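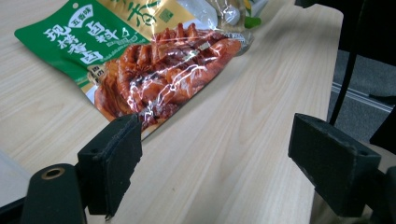 Dry goods storage: new lot labeling and rotation rules

The revised storage procedure for the shared pantry takes effect in May 2021. It replaces the sheet posted inside the door of the dry store and the two pages in the kitchen handbook headed "Shelf Stock." Members who book bench time only for fresh produce can skip to the section on sealed containers.

The main change concerns dates. Until now, stock was rotated by the date it was put on the shelf. That worked while most goods came in from a single supplier on a fixed day. Since the Horent order was split in April, identical products arrive in the same week with printed dates that differ by months, and shelf date no longer says much about which package should be used first. Rotation will now follow the printed date on the package. The shelf date stays on the label as a second line and is used only where the manufacturer prints no date at all.

Labels go on the back of the package, lower right, with the printed date copied in full. Do not cover the ingredient list, the allergen statement or the lot code. Where the back panel is fully printed, use a tie tag. Write year first, then month, then day. Several of the imported lines use that order, several use day first, and copying them as printed is what produced the mix-up with the rice flour. If the order on the package is unclear, put it in the query tray and Lucyna Michalski will check it against the supplier sheet.

"Best before" and "use by" are handled separately. Goods past a best-before date may stay in the dry store for 8 weeks if the seal is intact, and are then moved to the staff shelf. Goods past a use-by date are removed the same day and entered in the waste log. The log has a new column for the reason, and "old" is not an acceptable entry.

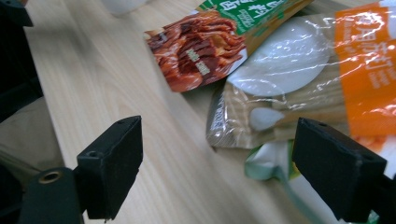

Small flexible packages are the hardest stock to rotate. They slide over one another, they hide behind jars, and on a deep shelf the front row gets used while the back row ages. A few of them on a light wooden tabletop, as in the photograph, can be sorted by date in moments, and the same packages at the rear of a 16-inch shelf can go unread for a season. All small packages are therefore to be brought out to the sorting table at each stock check and put back in date order, earliest to the front. Checking them in place with a flashlight does not count as a check.

Once sorted, they go into bins. Stand the packages on edge, top seam up, with the printed face toward the front. Laid flat, they put weight on the ones beneath, and fine powders work into the seam. Fill a bin until the packages support each other and can still be lifted out one at a time. If you have to pull, the bin is overfull. Keep one product family to a bin where space permits. Products containing peanut, sesame or tree nuts have their own bins on the bottom shelf and are never combined with others, sealed or not.
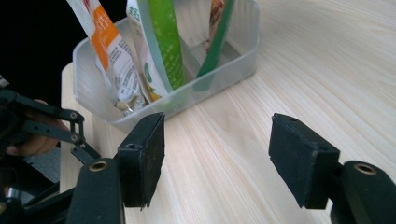

Snack packets standing in a frosted storage box.

Sealed containers

Opened goods may not go back into a bin, even if folded and clipped. Transfer them to a Smadi container with a gasket lid and move the label across with them. Add the date of opening as a third line. The limits from opening are as follows.

Whole spices: 275 days.
Ground spices and mixed seasoning: 4 months.
Nuts and seeds: 3 weeks in the dry store, after that refrigerated.
Flours other than whole grain: 4 months.
Whole grain flours: refrigerated from the day of opening.

These limits are shorter than many printed ones. They were set for our room, which has an outside wall on the west side and runs warm from late afternoon. The readings from the Fivia logger are kept in the binder by the scale. Relative humidity stayed within the target band through April except on the two days when the door was wedged open for the floor work. Please do not wedge the door.

Gaskets should be inspected at each wash. Replace any gasket that is flattened on one side or has taken up an odor. Wash lids by hand, dry them fully and store them off the containers. A container closed while damp will cake its contents within days, and caked product is logged as waste even when it smells fine. Desiccant packets are allowed in whole spices only.

Receiving

Deliveries from Mundovora now come through the side entrance. Check the outer carton for crushing and staining before you sign. Open one carton per product line and look at the seams; a package that has lost its seal usually shows it along the end crimp. Set rejects on the gray cart with the delivery note. Do not send them back with the driver, as credit is only given against a numbered return.

Abla Hakim has taken over the stock sheet. Corrections go to her in writing, with the lot code. The sheet now locks overnight, so entries made after closing will appear the next morning and do not need to be typed in again. The column for bin number is required. Goods entered without one will be listed as unplaced and picked up at the next check.

Old-style labels may be used up on cleaning supplies.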